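Home Our Story Work Safety Careers Contact
Search this site Type and press Enter

About Grokeo

Grokeo started with four of us and one grip tool that Lachlan Bright built on his kitchen counter, and we have been teaching machines to handle soft, everyday things ever since. We could fill this page with the good days, but the story people ask for is the one about the pinch, so we may as well tell it properly.

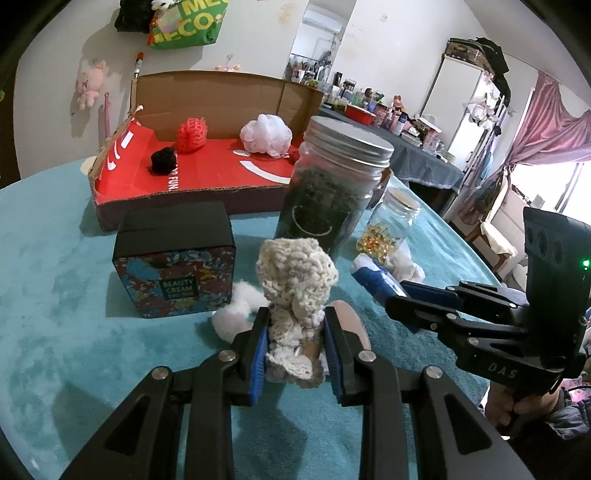 Hand-held grippers at the table, with a crocheted piece in the blue pads.

One Sunday, while Melaniia Polishchuk was packing soft goods, a set of jaws stayed shut after she let go of the trigger and caught the side of her thumb. She was fine, thank goodness – a bruise and a bad mood – but we stopped everything and took the tool apart that same evening. A return spring had cracked, and when Marama Donnelly went through the rest she found the same crack in 2 more out of 23.

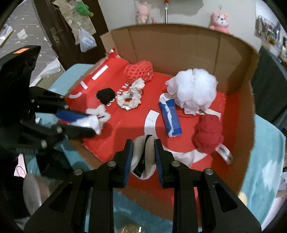 We had been changing those springs only when they felt tired, and Trudy Dunstan, who runs our workshop, was very firm that feelings would no longer do. Now every spring is replaced after 80 hours of use, and anyone at all may call a stop, including visitors and whoever joined us this morning. Melaniia wrote the rule herself, and her bent old spring still hangs over Trudy's bench.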